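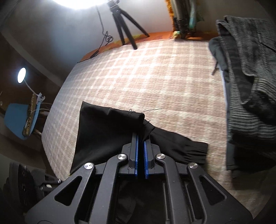
The folder at Bullovus has worked on clothes for 22 years and would like it known that she was not consulted. "They told us in June the machines were coming," she says. "By then the machines had parking spaces."

Bullovus takes in used clothing at its Miltwood plant, and these days part of her shift goes to teaching. She picks up garments with a hand-held gripper so that a robot can learn to do it after her. Black fabric is her least favorite. "You can't find the hem. The robot can't either, so we have that in common."

On a good day she gets through 279 pieces. By hand, she says, it was 954, "and I had time to complain."

Her team of 4 kept their jobs and got a raise, plus a new title, "demonstrator," that her sister finds hilarious. What she misses is touch. "With my fingers I know it's cheap before I look. With this thing, everything feels like a handle."

Would she let the robot fold her own laundry? She thinks about it for a while. "The towels," she says.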